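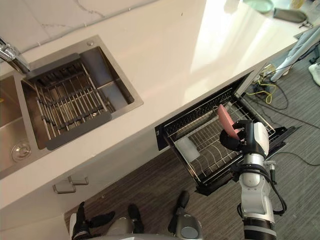

What does it take to build a robot that can handle a plate? Two arms, a lot of evenings, and a gripper you're willing to redesign whenever it lets you down.

Workshop > Builds > Interviews

Algirdas Adomaitis and Tülin Güneş started their build in a shared workshop in Petdale in June, and they've been arguing happily about it ever since. They call the robot Voria. I called them up expecting a quick chat and got a whole afternoon of it (I had coffee, I wasn't complaining).

I asked Tülin why they went with dishes first. "Plates are mean," she said. "They're smooth, the rim is thin, and every one in your cupboard is a slightly different shape. We figured if we could get the grip right on a plate, the rest of the kitchen would feel friendly."

Algirdas did the arms. He had spent years fixing printers at a little shop called Lereo, and he talks about joints the way other people talk about their kids. "The elbow was fine from day one," he told me. "The wrist, oh boy. I rebuilt it 5 times and I'd still like another go!" His big headache was the cable. Too short and it tugs when the wrist turns, too long and it snags on everything. He spent a whole weekend just moving clips up and down the arm.

Then there's the money question, and I had to ask. The fingers on the current gripper cost them $285 in parts, mostly for small motors. "That one hurt," Tülin said, laughing. The power supply runs at 24 volts and came out of Algirdas's junk drawer, so that evened things out a bit.

Do they ever disagree? All the time! Tülin wants slow and careful. Algirdas wants to see it go. For now she's winning, and the speed limit sits in a settings file that he swears he hasn't touched. They do agree on plastic cups, which both of them find harder than plates. Squeeze a little too much and the cup bends, squeeze too little and it slides right through.

Next up is the left arm, which needs the same wrist as the right one. "And after that, forks," said Algirdas. Tülin groaned so loudly that I had to turn my volume down.

Contact | © Petdale Workshop Notes | Back to top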